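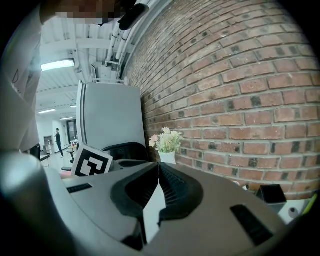

# 그리퍼 들고 물건 옮겨 주실 분 구합니다 (분디스 프로젝트, 2차 시연자 모집)

안녕하세요! 이도라 연구실에서 로봇 학습을 공부하고 있는 박사과정생입니다. 그레룰함 한인 게시판에 글 쓰는 건 작년에 중고 자전거 구한다고 올린 뒤로 처음이네요. (자전거는 잘 타고 있습니다. 파신 분, 감사해요.)

본론부터 말씀드리면, 손에 드는 그리퍼로 책상 위 물건을 집어서 옮기는 시연을 해 주실 분 16명을 찾고 있어요. 로봇을 다뤄 본 적 없는 분이면 더 좋고요, 한국어가 편한 분이어야 합니다. 왜 한국어인지는 밑에서 설명할게요.

## 무슨 연구냐면요

로봇한테 컵 하나 집는 법을 가르치려면 보통은 사람이 로봇 팔을 원격으로 조종하면서 기록을 남깁니다. 저도 석사 때 이걸 했는데 정말 느려요. 조이스틱 잡고 씨름하다 보면 컵 하나 옮기는 동안 커피가 다 식습니다. 그래서 저희는 팔을 빼고 집게 부분만 사람이 들고 다니면서 시연하는 방식을 씁니다. 그리퍼에 달린 카메라가 영상을 찍고, 나중에 그 영상에서 손의 궤적을 복원해서 학습에 쓰는 거죠.

방식 자체는 저희가 처음 생각해 낸 게 아니고요, 저희 팀이 보는 건 그다음 질문이에요. **시연하는 사람이 말을 하면서 움직이면 로봇이 더 잘 배우는가?** "이제 꽃병 옆으로 가져갈게요", "어, 걸렸다, 다시" 같은 혼잣말이요. 요리하면서 중얼거리는 분들 계시잖아요. 딱 그걸 해 주시면 됩니다.

1차 수집은 작년 겨울에 영어로 했고, 시연 2000건을 모았습니다. 결과가 꽤 재미있었어요! 말이 붙은 시연으로 학습한 모델은 한 번 놓친 물건을 다시 집으러 가는 경우가 눈에 띄게 늘었는데, 말 없이 모은 시연으로 학습한 쪽은 빈 집게를 꼭 쥔 채로 도착 지점까지 씩씩하게 가 버리곤 했거든요. 반대로 처음부터 깔끔하게 성공하는 비율은 두 모델이 거의 비슷했습니다. 그러니까 지금까지 본 바로는, 말의 효과는 주로 실수한 다음에 나타나는 것 같아요. 아직 조심스러운 얘기이고 심사도 안 끝난 결과라서 어디 가서 인용하시면 곤란합니다 :)

그런데 같은 팀의 디테 뤼케고르 씨가 회의에서 이런 말을 했어요. 영어는 동사가 앞에 나오니까 말과 동작의 순서가 우연히 잘 맞은 것 아니냐고요. "Pick up the cup"이라고 하면 '집는다'가 먼저 나오는데, 한국어로는 "컵을… 집을게요"가 되잖아요. 사람 손은 이미 컵에 가 있는데 동사는 아직 안 나온 거죠. 이 지적을 듣고 다들 저를 쳐다봤습니다. 팀에 한국어 하는 사람이 저 하나라서요. 그렇게 2차는 한국어로 하기로 했고, 저 혼자 며칠 중얼거려 봤는데 제 말버릇만 잔뜩 학습될 것 같아서 이렇게 글을 올립니다.

## 오시면 하게 될 일

한 번 방문에 2시간 걸립니다. 쉬는 시간 포함이에요.

1. 동의서를 읽고 서명합니다. 한국어판 있습니다. 제가 번역했는데 어색한 문장이 있으면 표시해 주세요.
2. 그리퍼 쥐는 법을 배웁니다. 몸통이 회색이고 꽤 큼직해서 처음엔 좀 낯설 수 있는데, 몇 번 집어 보면 금방 익숙해져요.
3. 마커 카드가 카메라에 잘 들어오는지 같이 확인합니다. 흑백 네모 무늬가 찍힌 카드인데, 위치를 계산할 때 기준으로 씁니다. 예쁘게 세우지 않으셔도 돼요. 조금 기울어져 있어도 괜찮습니다.
4. 벽돌 벽 쪽 회색 작업면에서 물건 옮기기를 합니다. 과제 카드를 뽑고, 적힌 대로 옮기면서 하고 싶은 말을 하세요.
5. 같은 과제를 이번에는 말 없이 합니다. 순서는 사람마다 바뀝니다.
6. 끝나면 짧은 설문을 하고, 사례비 서류에 서명하고 귀가!

과제는 대체로 시시합니다. "작은 물건을 꽃병 왼쪽으로 옮기기" 같은 거예요. 꽃은 조화라서 물 쏟을 걱정은 없고요, 꽃가루 알레르기 있으신 분도 안심하세요. 몇몇 과제는 일부러 어렵게 만들어 놨습니다. 놓치고, 쓰러뜨리고, 다시 하는 장면이 저희한테는 제일 귀한 자료라서, 실패했다고 미안해하지 않으셔도 됩니다. 1차 때 참가자분들이 자꾸 사과를 하셔서 전사 자료에 "sorry"가 엄청 많아요. 이번엔 "죄송합니다"가 그 자리를 차지할까 봐 벌써 걱정입니다.

### 어떻게 말하면 되나요?

제일 많이 받을 것 같은 질문이라 미리 적어요. 방송하듯이 하실 필요 없습니다. 반말, 존댓말, 사투리 다 됩니다. 할 말이 없으면 조용히 계셔도 되고, "어어어" 하는 것도 버리지 않고 씁니다. 부산 사투리 쓰시는 분, 특히 환영합니다. 음성 인식기가 얼마나 버티는지도 보고 싶거든요. (이건 논문에 들어가는 내용은 아니고 제 개인적인 호기심이에요.)

## 이런 분을 찾습니다

- 만 18세 이상, 한국어로 편하게 말씀하실 수 있는 분
- 한 손으로 그리퍼를 들고 서서 작업하실 수 있는 분. 왼손잡이도 좋아요. 1차 때 왼손잡이가 너무 적었습니다.
- 6월 중에 그레룰함 연구동으로 오실 수 있는 분
- 손목이나 어깨를 다쳐서 치료 중이신 분은 이번엔 쉬어 주세요. 다음 기회가 또 있습니다.

로봇 전공자분들은 죄송하지만 후순위입니다. 집게가 어떻게 움직여야 "좋은 데이터"인지 아시는 분들은 자기도 모르게 모범 답안처럼 움직이시더라고요. 대신 전공자분들 중에 이 주제로 같이 떠들고 싶은 분은 따로 메일 주세요. 커피는 제가 살게요.

## 사례비와 교통

한 번 방문에 200크로네를 드립니다. 중간에 그만두셔도 전액 드려요. 교통비는 영수증이 있으면 따로 처리해 드리는데, 이쪽은 행정 담당인 디비나 아벨라 씨가 맡고 있어서 저한테 물어보시면 저도 결국 디비나 씨한테 물어보러 갑니다. 입금은 보통 다음 달에 들어가요. 더 빨리 드리고 싶은데 제 힘으로 되는 일이 아니네요.

연구동은 비스고르 정류장에서 내려서 걸어오시면 됩니다. 정문 말고 자전거 보관대 쪽 문으로 오세요. 정문은 출입증이 있어야 열립니다. 도착해서 문자 주시면 제가 내려갈게요.

## 영상이랑 목소리는 어떻게 되나요

그리퍼 카메라가 화각이 넓어서 본인이나 옆 사람이 찍힐 수 있습니다. 얼굴은 저장 단계에서 모자이크 처리하고, 처리 전 원본은 검수가 끝나면 지웁니다. 목소리는 좀 다른 문제예요. 연구 목적이 말이다 보니 음성 원본을 아예 안 남길 수가 없어서, 동의서에서 다음 중 하나를 고르시게 되어 있습니다.

- 음성과 전사문을 모두 공개 데이터에 넣어도 된다
- 전사문만 공개하고 음성은 연구실 안에서만 쓴다
- 둘 다 연구실 안에서만 쓴다

어느 걸 고르셔도 참가 자격이나 사례비는 똑같아요. 나중에 마음이 바뀌면 데이터 공개 전까지는 철회하실 수 있습니다. 공개된 뒤에는 이미 내려받은 사람들 것까지 회수할 방법이 없으니, 고민되시면 그냥 마지막 칸에 체크하세요. 시연 중에 실수로 전화번호나 가족 이름 같은 걸 말씀하신 경우에는 그 구간을 잘라 드립니다. 바로 손 들고 말씀해 주시면 제일 편하고요.

## 덤으로 한 자리 더: 전사 아르바이트

시연 말고 앉아서 하는 일을 원하시는 분도 한 분 찾아요. 녹음을 듣고 한국어로 받아 적으면서, 말의 어느 부분이 어떤 동작에 붙는지 시간 표시를 하는 일입니다. 작업 도구는 테오도르 카츠마르치크 씨가 만든 건데 단축키에 손이 익으면 꽤 빨라요. 한글 입력할 때 마지막 글자가 두 번 찍히는 버그는 고쳤다고 합니다. 제가 어제 해 봤을 땐 한 번 나왔지만요.

국어학이나 언어학 공부하신 분이면 정말 반갑겠습니다. "집을게요"의 시작점을 어디로 잡아야 하는지를 두고 제가 혼자 규칙을 세 번이나 갈아엎었어요. 이 자리는 시급제로 따로 계약하고, 조건은 연락 주시면 계약서 초안째로 보내 드릴게요. 시연 참가와 전사를 둘 다 하실 수는 없습니다. 본인 목소리를 본인이 전사하게 되면 좀 곤란해서요.

## 신청하는 법

이 게시글 쪽지로 아래 내용을 보내 주세요. 길게 안 쓰셔도 됩니다.

- 이름이나 별명
- 오른손잡이 / 왼손잡이
- 6월 중 가능한 시간대 (오전, 오후, 저녁)
- 로봇 관련 전공이나 직업인지
- 시연인지 전사인지

먼저 연락 주신 순서로 시간을 잡되 왼손잡이 분들은 조금 앞당겨 드릴 수도 있어요. 답장은 제가 직접 합니다. 연구 윤리 쪽으로 저 말고 다른 사람한테 묻고 싶은 게 있으시면 델리스 오언 씨에게 영어로 문의하실 수 있고, 연락처는 답장에 같이 넣어 드릴게요.

같이 오실 친구분이 있으면 시간을 붙여서 잡아 드립니다. 다만 앞사람이 하는 걸 보면 따라 하게 되니까 기다리는 분은 옆방에 계셔야 해요. 옆방에 과자 있습니다.

2021년 5월 15일

**덧붙임:** 벌써 쪽지로 물어보신 분이 계셔서요. 네, 참가 증명서 드립니다. 덴마크어판이랑 한국어판 둘 다 있어요.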